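Tistesville puts a price on the paper cup

Tistesville will start charging for takeout cups in October, ending a two-year debate in which the town discovered how many opinions a person can hold about lids.

The ordinance passed after a public hearing that ran until 11 p.m. and drew 475 written comments, several of them on napkins. Cafes, bakeries and gas stations must add 8 cents to any hot drink served in a disposable cup. Customers who bring their own mug pay nothing, apart from the cost of remembering it.

Jirayu Thaweesak, who owns the Thongsuk coffee shop on Parside Avenue, expects to spend the first month apologizing. "People will pay five dollars for oat milk foam and then fight me over the eight cents," he said. He has ordered 300 ceramic mugs and assumes he will be robbed of most of them.

The town says the money will go toward street trash cans, which residents have asked for since the last ones were removed for being full.

A first violation brings a warning. A third costs the business $1,000, or 12,500 cups' worth of compliance.

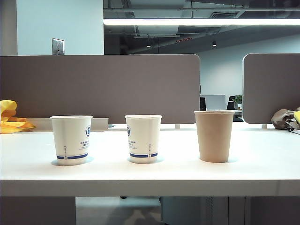 What counts as a cup

The fee covers paper and plastic cups of any size, plain or printed. Soup containers are exempt. Asked about coffee served in a soup container, the town clerk said she would get back to us.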